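Your questions about our couples' evenings

We get a lovely lot of letters and emails at Hindoretti, and many of them ask much the same things (usually after a bit of throat-clearing, bless you all). So we have gathered the favourites together.

Do we both have to come along?
It helps, but no. Plenty of people come to the Sorton evenings on their own first, have a cup of tea and a listen, and then bring their other half along in November when the new round begins.

Will we have to talk about our sex life in front of strangers?
Goodness, no! Sotiris Mavromatis leads the talks and he never calls on anyone. You can write a question on a slip of paper and pop it in the bowl - no names, and he reads them all out in the same cheerful voice.

We want such different amounts of sex. Is that normal?
Very. It is the question we hear most, and a whole evening goes on it, mainly on how to say "not tonight" kindly and how to hear it without sulking.

How many people come?
The room holds 30, and it is often full, so do book early if you can.

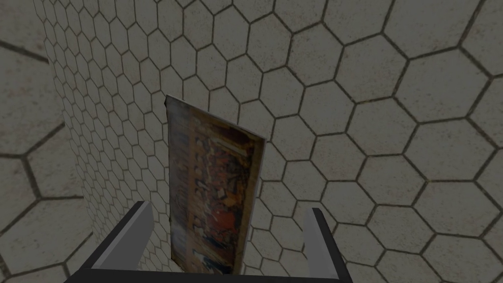

Hexagonal tiles, computer rendering

Is there anything to read beforehand?
Only if you fancy it. The Michailidis booklet is short and friendly, and we keep copies by the door.

Can I cancel?
Of course, just drop us a line the day before and we will move you to another evening.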